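The Lid Course

A short story
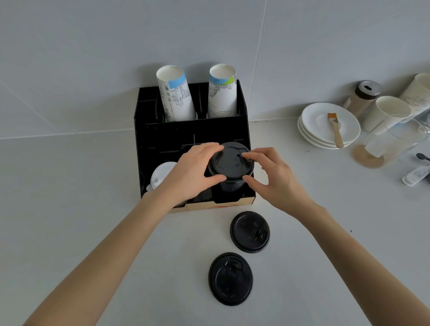 "Again," said Zübeyde Yazıcı. "Both hands. Press until you feel it go."

Volkan Coşkun pressed. He had been pressing lids on empty cups since seven in the morning, and his thumbs had begun to complain. The café would not open until ten. Behind the door the street was grey and full of November wind.

The offer had come in an email from a company called Hukach. They sold a kit with the name Brullilell: one arm for the counter, one box of software, and a service they called the Lid Course. The arm would learn from your own staff, in your own café, with your own cups. The basic kit cost $3,938. The Lid Course was another $1,565, unless you recorded the lessons yourself, and then it was free. Zübeyde had read this line three times, and after that she had telephoned Volkan.

"They want 500 lids," she told him. "Good ones. If you make a mistake you must leave it in, but you have to fix it."

"Why do they want the mistakes?"

"So the arm knows how to fix them also."

He thought this was fair. When his uncle taught him to make coffee, in the kitchen of the old Şimşekoğlu bakery, he was not allowed to hide a mistake either. He had to drink it.

They worked without talking much. Zübeyde sat on a milk crate with the manual on her knees and marked each lid on the back of an invoice. She had owned Zunora for eleven years and she had never before read a manual from the first page. It was written by somebody very polite. It asked the teacher to move at a natural speed. It asked the teacher to please not perform.

"You are performing," she said.

"I am not."

"You never put a lid so beautifully for a customer. For a customer you hit it with your palm and you say have a good day."

Volkan laughed, and he hit the next one with his palm. The lid jumped off and rolled along the counter. He picked it up, put it back on the cup and closed it properly, first one side, then the other. She made a small star beside the mark.

At half past eight she boiled the kettle and they had tea, standing up. He asked the question that he had carried since the email.

"When it knows everything, what will I do?"

"You'll talk to people. You'll do the milk. It can't do the milk, I asked them. The man from Hukach said maybe in two years, and he had the voice of someone who says this every two years."

"And the mornings?"

She looked in her tea. The mornings were the reason, they both knew that. Last winter her wrist was in a brace, and he had opened alone for nine weeks, with the line going out the door and past the bank. He had never asked her for anything, only once for a chair.

"In the mornings," she said, "there will be three of us."

He washed his cup and dried his hands well, because the manual asked for dry hands. Then he went back to his place at the counter and took a lid.

"Natural speed," said Zübeyde.

"Have a good day," said Volkan to the cup, and pressed.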